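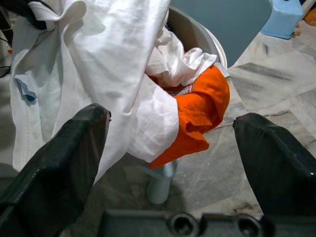

## "You hear the river before you see it"

Ziad Saab has the map spread out before I've even sat down. It's a photocopy of a photocopy, taped along the folds, and it shows the Dallura valley with a pencil line wandering up the east side of it. The line is the old mule path from Otley to the pass. When he first went looking for it, most of it was under brambles.

"I'd lived here 11 months and I'd never walked any farther than the bakery," he says. "Then a neighbor told me her grandmother used to carry cheese over the top to sell at Shboul. Over the top! I looked up at that ridge and thought, well, how?"

It took him seven years to answer that properly. The path is open again now from end to end, all 54 kilometers of it, and if you have any liking at all for walking, I can't tell you how lovely it is. I did the first third in July, starting at six in the morning, and I've been boring my friends about it ever since.

Saab taught high school geography before he moved to the valley, and you can tell. Ask him a simple question about a wall and you'll get glaciers. He tells me the path was never built in one go. Farmers laid the lower part to get to their summer fields, and the upper part came later, when somebody decided that the mules needed steps.

"There are 372 of them," he says. "Stone steps, up the steepest bit, under the pass. I know because I've cleaned every one. You get very familiar with a step when you're on your knees in front of it with a trowel."

He did the first two winters mostly alone. Then Jad Boutros turned up, a stonemason from the next village, who had seen a stretch of Saab's wall repair and wanted a word about it.

"It was terrible," Boutros says, laughing, when I reach him by phone that evening. "I'm sorry, but it was. He had all the long stones lying along the face, like books on a shelf. You have to put them in with the short end showing, so they reach back into the wall. One frost and his would have been in the river."

Saab doesn't argue. "He pulled down two weeks of work in one morning. Then he showed me how to put it back up, and that part of the wall is still the best on the whole route. I always slow down when I walk past it."

Boutros has strong opinions about drainage too. Water, he says, is what ruins a path. His trick, which he learned from an uncle, is to set a line of flat stones on edge across the slope, tipped a little downhill, so the rain runs off to the side before it can pick up speed. I must have stepped over dozens of these without noticing them. Now I'd like to go back and look.

The middle section is the one both men get most excited about. It runs through chestnut woods to Mekunero, a hamlet with a spring, a bread oven and a very good view, and it's where most walkers spend the night.

"You hear the river before you see it," Saab says. "You've been in the trees for hours, it's cool, it's quiet, and then there's this sound. People start walking faster. They can't help it."

Last year about 3000 people walked at least part of the route, and he has mixed feelings about that. The bakery in Otley opens earlier these days, and there's a bus back from Shboul in the afternoon, both of which he likes. He's less happy about the shortcuts people have started to tread across the hay meadows. He has put up a couple of small signs, and he'd rather not put up more.

"If you come, stay on the stones. They're there, they're good stones, Jad will tell you how good."

I ask what's next. He turns the map around and puts a finger on the west side of the valley, where there's another pencil line, much fainter, with a question mark at the end of it. An old woman in Mekunero remembers a footbridge up there. So far he has found one end of it — a square of cut stone in the bank, covered in moss — and he's going back with Boutros as soon as the snow is off.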